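Home | Course outline | Notes | Readings | Contact
Print this page
E-mail this page

Storage and Order in a Shared Workshop
Notes for session 3, Cinari short course
Prepared by Chaiwat Yimyam, with corrections from Régis Lemaire

Before the session please read again the pages on small household storage. In this session we go from the small scale to the large scale. We begin with a table and we finish with a full room. The same questions can be asked in both cases: where does a thing live, who must find it, and how far does the person have to walk.

1. Soft things and hard things

A cap is a difficult object to store. It has a stiff part (the brim) and a soft part (the crown), and these two parts want different treatment. If we press a cap under other things, the crown loses its shape. If we leave it on the table, it takes the place of three or four smaller objects. Many students answer that caps should hang on a hook, and this is a good answer when there is a wall. On a table we must choose a container. 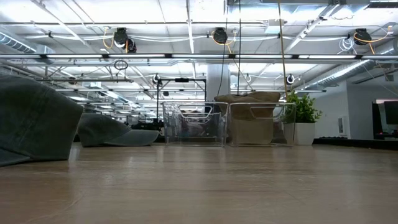

Fig. 1. Caps and clear plastic bins along the far side of a wooden table.

Please compare the caps standing directly on the wood with the brown one lying over the top of the right bin. A thing which lies on top of a bin is easy to take, but it is not yet stored. In the course we call this condition "resting." Resting things are normal during work, and they become a problem only when the day is finished and they are still resting.

The clear bin has one strong advantage: we can look through the wall before we open or lift anything. The disadvantage is that we see only shapes when many things are inside. For this reason the Prolcombe method, which we studied on Monday, asks for one kind of object in each clear bin. Cruickshank does not agree and accepts mixed bins if the handle side always faces the user. I ask you to know both opinions.

Note also the handle openings near the top of the front. When you place bins in a row, turn all the handles to the same side. It costs no time, and the hand learns the position.

2. From the table to the room

In a room with many users, color does a part of the work that memory does at home. Red bins, gray bins and small drawers can be given different meanings, and the meanings must be written in a place where a new person will read them. A label that is understood only by the person who made it has little use.

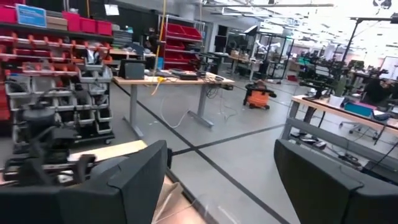
Fig. 2. Workshop with shelving, a rolling cart, a long desk and tape lines on the floor.

Three points for discussion:

- Fixed and rolling storage. Small parts drawers belong on a fixed shelf, where the user comes to them. Tools in open containers can be on a cart, so that they go to the user.

- The floor. Tape lines are cheap and can be changed. Each group should decide what its lines mean (a path, a border, a parking place) and should not use one color for two meanings.

- Cables. A cable from the ceiling keeps the walking area free. Cables under a desk which reach the floor make sweeping slow, and they also catch the hose of a shop vacuum. Plukuvar recommends a tray under the desk top.

3. Homework

Choose one table and one shelf that you use every week. Draw both, and mark each resting thing with a small circle. Write between 800 and 1000 words on where these things should live. Bring the drawing on paper, and keep the first version even if you make a better one. Régis will collect the texts before the next session. Groups larger than 24 will be divided into two for the discussion.

Print this page | E-mail this page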